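# Itstead wash nights pass a milestone as new drop-off hours begin

**April 30, 2021** - If you have walked down Bridarier Street after supper lately, you have probably smelled the detergent before you saw the lights. The free wash nights in Itstead, which began in January with two borrowed machines and a kettle that took forever to boil, have now handled 361 loads of laundry for families in town, and the people behind them are as pleased as can be.
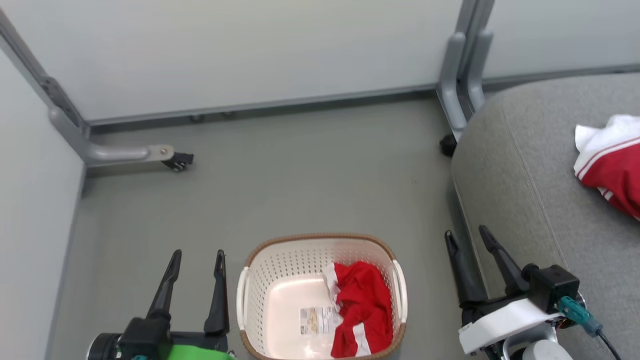
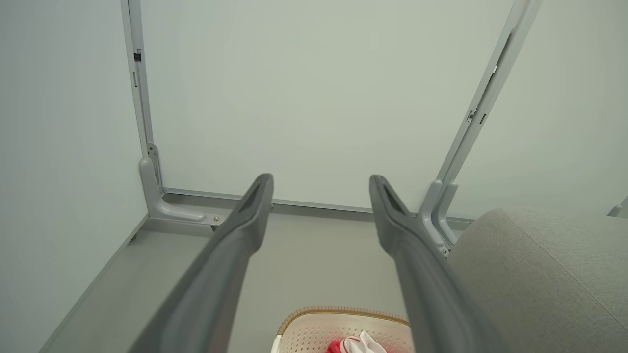

## How it got going

The idea came from Sobia Kakakhel, who moved into the apartments on Nyitrai Road last fall and found that the laundry room in the basement had been locked for months. She asked her neighbors what they were doing about it, and heard the same story over and over - bathtubs, buckets, long bus rides with heavy bags. So she went to see Thomas Valentini, who owns the old dry cleaner's on Bridarier Street and had two washers sitting idle in the back.

"I thought she wanted to do her own sheets," Valentini told us, laughing. "By the end of the conversation I had agreed to open up every week, and I was glad I did."

There are 4 washers now, and 148 households have signed up. Most come from the streets near the school, though a few make the trip in from Uleck, and they are every bit as welcome.

## Longer hours for drop-off

Starting next week, you can leave your laundry from 3 p.m. instead of waiting until 5, a change that should be a real help to anyone working evenings (and to parents trying to get small children into bed at a decent hour!). Pickup is still until 9 p.m. Please put your name on your bag or basket, check the pockets, and keep anything that bleeds color in a separate bag. Hendrik Mabuza, who does the sorting most nights, would like it known that he has a jar of loose buttons on the counter and would love to see them go home.

There is no charge, and you don't need to bring soap. Anyone who would like to chip in can buy a $20 wash card for a neighbor, and those cards go into a box by the door for whoever needs the dryers across the street when ours are full.

Folding help is wanted too, especially toward the end of the evening. Majdi Bataineh keeps the sign-up sheet and can usually be found near the front window with a pot of tea, happy to show newcomers how to deal with a fitted sheet.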